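Home Stories Archive Submissions Contact

The Handle
by Tarcísio Bittencourt
May

The contract with Flosero called for 284 demonstrations of a single task. The operator was to bring the gripper down to the handle, close on it, lift, move it clear and release. Dufour had recorded 80 by noon. She had the leader arm clamped to her own side of the bench, and the follower copied her with a delay she no longer noticed.

The rules for a valid demonstration were taped to the monitor. Start from the home position. Do not pause above the object. Do not correct after contact. A demonstration with a correction in it was marked and thrown out, whatever the result.

Postance checked the recordings from the next room. He had written the rules. At two o'clock he came in with a printout and laid it on the keyboard.

"You're slowing down on the approach," he said.

"By how much?"

"Enough to show. The early ones come in on a straight line. Since lunch you come in wide, drop, then close. The fingers are square to the handle every time, but the path is different."

"Is it worse?"

"It's inconsistent. The model will average the two."

She looked at the traces. The early group made a tight bundle. The later group made a second bundle beside it, just as tight. She had not decided to change anything. She moved the leader arm through the air with her eyes on the page and felt her wrist go wide, drop and stop.

"My father planed doors," she said. "He came at the wood like that."

Postance wrote nothing down. He asked whether she could go back to the straight approach, and she said she could try. He took the printout with him.

The next attempt was straight and she fumbled the close. She marked it. The one after was straight and slow, and she marked that as well. On the third she kept her eyes on the wrist view and let her hand do what it wanted.
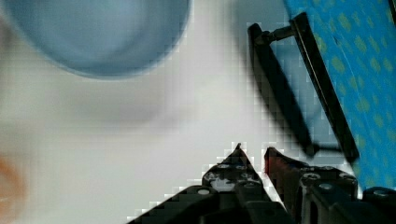

The fingers closed, the motor current rose and held, and the handle came up level. She moved it clear, released it and sent the arm home. The log gave it a number and a green bar. She did not mark it.

At half past five Postance put his head round the door. He had trained a small model on each group, he said, to have something to show Zunilance in the morning. Both had run overnight conditions in simulation, 1,000 trials each.

"And?"

"They're level. The wide one drops fewer. The straight one is faster."

"Which do you want?"

He considered the arm, which was parked with its fingers open.

"Do the rest wide," he said. "But all of them. I don't want a third one turning up."

She pulled the leader arm towards her and pressed record — the tone sounded, and she came in from the side.

Last updated: May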